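Part Four: Living With What We Bought

Chapter 14
After the Receipt: Storage, Disuse and Disposal

What this chapter covers
The holding stage and why economists ignored it for so long
Active, dormant and stranded goods
The price of a shelf
Containers as purchases in their own right
How goods finally leave a household, when they do

Key terms: holding stage, dormant good, stranded good, carrying cost, endowment effect, overflow point, deferred disposal

14.1 The long middle

The first thirteen chapters of this book followed a consumer into a shop and out again. We watched her notice a need, compare prices, ignore the comparison, and pay. Most courses in consumer behavior stop there, as if the buyer and the toaster then walked off together into the sunset.

In practice the sale is a brief event in the life of most durable goods. A winter coat may be shopped for over a weekend and owned for a decade. A fondue set is shopped for in a moment of optimism and may be owned forever. The stretch between purchase and departure is called the holding stage, and it takes place in closets, garages, attics, and the part of the bedroom where the exercise bike stands holding up a bathrobe.

For a long time the holding stage was treated as dull. Money changes hands at the start of it and occasionally at the end, and economists tend to look where the money is moving. A household that owns three bread machines and uses none of them leaves no trace in the sales figures after the third bread machine. Anyone who has tried to help a relative move will have formed a different view of whether the subject matters.

We will use one household survey throughout the chapter. It was carried out in the town of Kusgate, where interviewers visited 300 homes and asked each household to choose one room and list everything in it that could be picked up by one adult. The survey was planned for January, on the theory that people would be indoors and in a mood for self-improvement. They were indoors.

14.2 Three conditions of ownership

Goods in the holding stage can be sorted by what their owners do with them.

An active good is used at intervals that make sense for what it is. A toothbrush is active if it is used daily, a snow shovel if it is used when it snows. Frequency alone tells us little. A fire extinguisher that has never been touched is doing an excellent job.

A dormant good is out of use but has a believable route back. Ski boots in summer are dormant. So is a crib kept by a couple who have been having conversations. The test is whether the owner can name an occasion on which the thing will be wanted, and whether a reasonable listener would keep a straight face.

A stranded good has no such route. The charger for a phone that was lost years ago is stranded, as is the second half of a jigsaw puzzle. Owners seldom describe their stranded goods as stranded. They say the thing is "perfectly good," a phrase that turned up so often in the Kusgate interviews that the coders gave it its own abbreviation.

These conditions are easier to tell apart on paper than in a house. Soft toys, accessories and half-sorted packages are especially hard to classify, as they have no schedule of use and no moment at which they stop working. A blender announces its retirement with a smell. A plush animal can drift from active to dormant to stranded without any change in its expression.
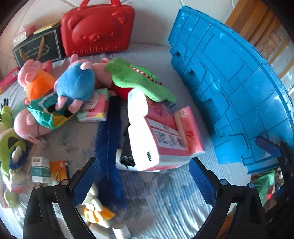 Figure 14.1 Mixed household goods on a bedspread, among them a package with Chinese lettering on a pink label.

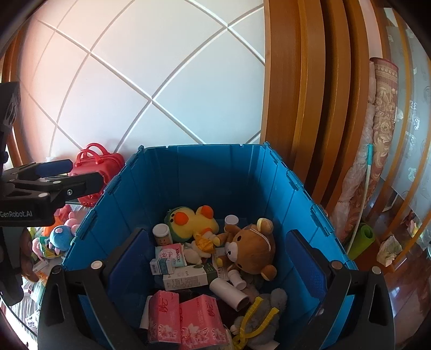
Figure 14.2 A plush duck in a blue plastic storage bin.

The classification also depends on whom you ask. In homes with more than one adult, interviewers spoke to each of them separately, and the lists did not match. People were strict about other people's possessions and merciful about their own. One respondent described a spouse's records as "junk, basically" and, a few minutes later, a personal collection of yogurt pots as "supplies." Both sets of objects were gathering dust at the same rate.

Part of the explanation is the endowment effect, which we met in Chapter 5. People ask more to give up a thing they own than they would pay to get it. In the laboratory the effect is usually shown with mugs. Readers who open their kitchen cabinets now may suspect that the mugs have been studying us.

14.3 The price of a shelf

Keeping something feels free. The object is already there, the room is already there, and no bill arrives marked "fondue set." But space is rented or mortgaged like anything else, and goods that sit in it have a carrying cost. The term is borrowed from business, where a warehouse manager is expected to know what each pallet costs per month and to feel bad about it.

Consider the case of Grilia, a mid-sized maker of garden furniture. The firm kept spare cushions for every chair it had ever sold, in a warehouse it paid for by the square foot. When the accounts department finally worked out the carrying cost, it found that some of the cushions had cost more to keep than the chairs had cost to make. The cushions were sold off within the quarter. Several members of the accounts department bought them, took them home, and put them in their garages, where carrying costs do not apply.

The household version of the sum is simple enough. Take the yearly cost of the home, divide by its floor area, and multiply by the area a thing occupies. One Kusgate family agreed to do this for their spare room, which had not seen a guest in years owing to the boxes. The answer came to 715 dollars a year. They were shocked, discussed it over dinner, and bought a shelving unit.

There are costs beyond rent. Stored goods must be moved to reach other stored goods. They must be cleaned, insured, and searched through. People who cannot find their scissors buy scissors, and the original scissors then come back out of hiding. We will return to duplicate purchasing in section 14.6, where it accounts for a surprising share of the world's adhesive tape.

14.4 Buying something to put it in

The shelving unit brings us to an industry. When a household reaches its overflow point – the moment at which a new object can be put down only by moving an old one – it can shed goods or add capacity. Shedding takes a decision for each object. Adding capacity takes one decision and comes with a lid.

Retailers understand this very well. Flornico began as a seller of kitchenware and moved into boxes, baskets and drawer dividers when its managers noticed that customers had run out of places to put kitchenware. Its rival Öztürkmen went further and sold a large box designed to hold smaller boxes. At its peak the Öztürkmen catalog ran to around 1000 storage products, and the company's own customers complained that they had nowhere to keep the catalog.

A container does change behavior, though seldom in the way its buyer hopes. Once a lid is closed, the goods inside drop out of sight and are used less. They also become harder to discard, for they now look as if somebody has made up their mind about them. Researchers call this deferred disposal. The household has filed the question under "later," and later is kept on a high shelf.

Labels help a little. In the Kusgate homes, boxes marked with their contents had been opened more recently than boxes that were not. The most common label in the survey, however, was "Misc." The second most common was "Misc. 2."

The next section looks at the occasions on which households do let go of things: moves, divorces, floods, and visits from parents.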